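Sotbridge suture pads and a half day at Hidemus: was it worth the money?

Mar 31, 2024

So I finally spent my education money on something other than a conference with bad sandwiches. A few of you asked after my last post what I was going to do about robotic sewing practice now that our hospital's simulator is booked solid by the urology fellows, and this is what I did: I bought a box of the Sotbridge incision pads and took them to Hidemus for a half day on their practice robot. The box was $126. The half day was $738. I paid for both, and neither company knows I have a blog (my mother does, hi Mom).

Quick background if you're new. I'm in my third year of gyn training. I'm fine at the console for cutting and moving things around and pretty slow when it's time to sew. My last case review used the word "deliberate," and I know what that means! So the goal was plain boring repetition — drive the needle, pull through, tie, cut, do it again.

What you get in the box

The Sotbridge box has four pads, a mounting tray, and a little packet of spare clips I still haven't found a use for. No needles and no thread, so don't get there and find out the hard way. The pads are pale and soft, and each one comes with a slit already cut in it. You can add your own with a blade, and I did on the last pad, a bit crooked.

They want to be kept damp. The instruction card says to wet them before you start and again whenever they get tacky, and I'd take that seriously, the surface grabs the thread if you let it go. The downside of a wet pad is the glare. Under the scope light you get all these tiny bright sparkles, and black thread lying across the sparkles is harder to follow than you'd think. I turned the light down two notches and that helped a lot. Then again, real tissue glares too, so maybe I should stop complaining and get used to it.

The feel, as far as you can talk about feel when you're sitting at a console with no force feedback, is good. The edges of the slit come together in a believable way and they pucker if you cinch too hard. My old foam blocks never told me anything like that. Pull at a bad angle with the needle and the hole stretches, and then you have to look at that stretched hole for the rest of the row.

What you get at Hidemus

A half day means four hours, with one robot, one console, and a tech who sets up your instruments and then mostly leaves you alone. You can book a coach for extra. I didn't book one, but So-yul Kang, who was two years ahead of me in training and is way better at this than I am, came along and sat behind me with a coffee for the first two hours. (Hidemus allows one guest, ask when you book.)

They run Vainio instruments on their practice arms. I'd never used those, and the jaws are a little longer than what I'm used to. It took me maybe three stitches to stop overshooting. The wrists are lovely, very smooth, and I had no trouble with the grip on the textured side. I did drop the needle plenty of times and I'm going to blame myself for those.

So-yul's main note was about my left hand. I let it drift off after I've passed the needle, and then I have to go and fetch it when I want to pull through. She kept saying "park it close" until I was hearing it in my sleep. Her second note was that I leave my tail way too long, then spend half of every knot chasing it. Also correct, also annoying. 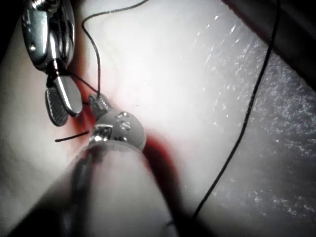 Black thread at the tip of the nearer instrument, and the textured jaw facing you on the other one.

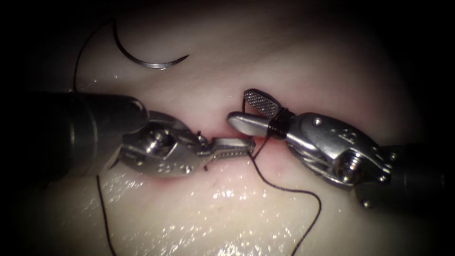
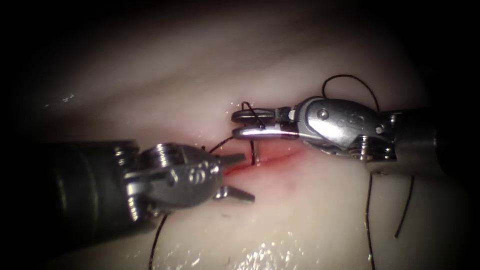 Two open jaws on the left, and the needle held on the right. 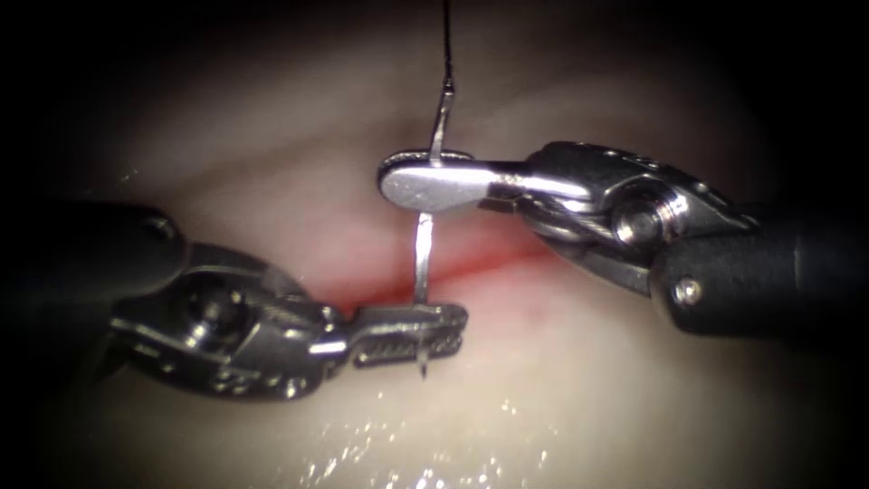 The good stuff

The pads hold up. I planned on using one pad an hour and ended up getting through the whole session on three, with the fourth mostly there for my crooked homemade slit. The material does tear if you take tiny bites close to the edge, but so would anything, and it taught me to take a decent bite.

I also liked how fast the setup was. The tray drops into place, you clip the pad down and off you go. The tech told me some of the other brands slide around and need tape, and the Nerkitz ones we have at work definitely do. The Nerkitz pads are cheaper and come in a bigger pack, so for hand sewing at home I'd still buy those. For the robot I wouldn't, they're too thick to fold up nicely and the slit closes itself before you've done anything.

And the Hidemus room is quiet! No one needed me. No pager, no one standing behind me wanting the console (So-yul doesn't count). I tied more knots in one morning than I had in the whole previous month.

The not so good stuff

The price, obviously. $738 is a lot for four hours, and the clock starts when you walk in, so the setup and the safety talk come out of your time. I lost a good chunk of the first hour that way. They do knock off $100 if you come back within the year, so the talk should be shorter and the bill smaller next time.

Thread is extra if you didn't bring any, and they charge what an airport would charge. Bring your own. I brought short lengths and wished I'd cut some long ones for the running stitch, as you can't practice a running stitch with a piece made for one knot.

The pads smell a bit when you open the bag. Kind of like a new shower curtain. It goes away.

My other gripe is with the Sotbridge instruction card, which tells you to wet the pad and store the pad and stops there. A simple practice plan would be nice for people who come in without one. I made my own, so here it is in case it helps:

First hour, single stitches with a simple knot, right hand driving.
Second hour, the same thing with the left hand driving.
Third hour, running stitch the length of the slit.
Last hour, whatever went worst.

For me the last hour was all left hand, as you can probably guess.

Would I do it again?

The pads, yes, and I've already ordered another box. The half day I'd do again in July, before the new rotation starts, and I'd try to split it with someone. Two people trading off every thirty minutes sounds right to me, my shoulders were pretty much done by hour three anyway. Hidemus says sharing a slot is fine as long as both names are on the booking.

If anyone near me wants the other half, send me a message. I'll bring the pads, you bring the thread — long pieces please!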